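Zurau opens a free packing room for overnight stays in Plustberg

PLUSTBERG, June 7, 2026
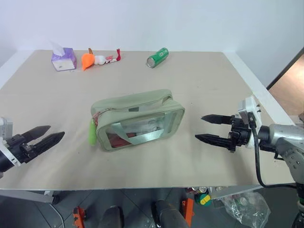
What should go in a toiletry bag for two nights away?

Toothbrush, toothpaste, a comb, soap in a closed box and any medicine you take daily. Most people can leave the rest at home.

That short list is the starting point for the new packing room at Zurau, our community house on the corner by the Clokamer footbridge, and we are so happy to finally open the doors! Families getting ready for a hospital stay, a school trip or a first night at Grandma's can sit down at a table, try out different bags and work out what fits (a zippered pouch with a clear window is a great place to start, especially for kids who like to see their things).

The idea grew out of our March swap day, when neighbors brought in 1,712 travel items, many of them never used. Small bottles, pouches, tissues and soft toys are now sorted on open shelves, and each visitor may take home three.

The room is open every afternoon from 2 to 6. Entry is free and no sign-up is needed. Children under 10 should come with an adult.

Press contact: Zurau front desk, Plustberg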